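# The Pads Go First

By the time I got to the workshop at Dascombe, a little before nine in the morning, one of the grippers was already in pieces on a tea towel. I'd been promised a quiet look at how these things are kept running, and what I got was a screwdriver in my hand within five minutes. I loved it!

If you haven't met a hand-held gripper, think of a robot's hand with a person on the end of it in place of a robot. You squeeze, the fingers close, a camera records what happens, and all of that goes off to teach an arm how to do the same. The Tinska project runs a small fleet of them and the people who use them are hard on them (I was hard on mine, and I only had it for a day). Everything gets picked up, put down, dropped, picked up again. One of the older units had 844 hours on its card, and you could feel every one of them in the left finger, which had a lazy little wobble at the tip.

The foam pads wear out before anything else. They start out fuzzy and grippy, and after a few weeks they go shiny in the middle, like the elbows of an old jacket. The house rule is to swap both at once, even if only one looks tired. I asked if that was wasteful and was handed a gripper with one new pad and one old one, and told to pick up a paper cup. It swiveled straight out of my fingers. Point taken.

Peeling off a pad is the fun part. Cleaning up the glue behind it is misery. There's a solvent called Prilex that everybody in the shop swears by and I can still smell it on my sleeves – you dab it on, wait, scrape with a plastic blade, dab again. Then the new pad goes on and gets clamped until after lunch.

While the glue sets, you do the joints. Each finger swings on a few pivots, and the bushings in the arms need to be clean and snug. Snug is a feeling, I was told, which is a maddening thing to hear when you're holding a wrench. Too loose and the fingertips drift, too tight and your hand cramps up before the first coffee break. I got it wrong 6 times on the same arm. The trick, when I finally found it, was to tighten until the finger just stopped falling under its own weight, then back off by a hair.

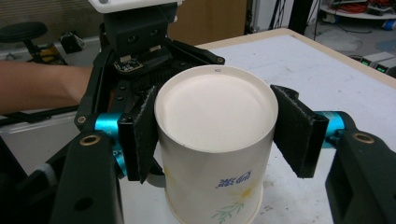
Paper cups are the test piece of choice, and I came to respect them. A cup tells on you. Squeeze a wood block with badly matched pads and the block doesn't care, but a cup dents on whichever side is meeting it first. So you turn it upside down, close the fingers slowly and watch the walls. If one side buckles, you open up, shim the pad that's lagging and go again. When both sides give by the same tiny amount you can lift it, tilt it, set it back on the table and move on to the gears.

The gears I was only allowed to clean. A dry toothbrush, worked along the teeth, then open and close the hand all the way and listen. I heard nothing. The person beside me heard grit, brushed again, and out came a crumb of foam from the old pad. (I still say I heard nothing.) No grease goes on them, since it collects lint and the lint ends up packed into the teeth.

Every gripper gets a full strip-down at 3000 grasps, with the small jobs done at the start of each shift. The shift check takes 2 minutes if you know what you're doing. I did mine in more than that and was very proud of it.

Pärn, the workshop that makes the replacement linkages, sends them over in plain bags with no instructions at all, so the shop has written its own on a card by the bench. It's been corrected in four colors of pen. The last line, in green, says to check the pads again. I did, and the left one had slipped a little in the clamp, so off it came and out came the solvent.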